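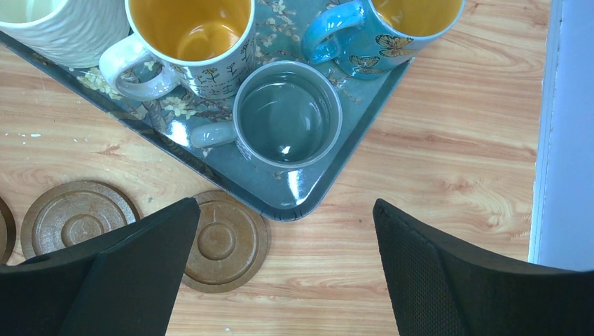

Reading order for the Sikwood romances?

Picked up The Dolan Brides at a used book sale and liked it, but it refers to a wedding I know nothing about. Is it part of a series, and do I have to start at the beginning? I don't mind steamy, but I can't stand a cliffhanger.
Posted by Cloltari

Jenő Gulyás
It's the third of 4 Sikwood novels. The order is Harbor Vows, A Late Engagement, The Dolan Brides, Winter at Sikwood. The wedding you mean takes up the last 2 chapters of A Late Engagement. You can read the third one cold, but the older sister's feud with her mother-in-law makes more sense if you go back. No cliffhangers, except that the second ends with a phone call – it gets picked up on page one of the next. There's also a short story set in December between books three and four. I skipped it and missed nothing.

Stirolau
just read them in any order, its romance, they all get married. the first one is slow. library here had a wait list for the last one so get on it early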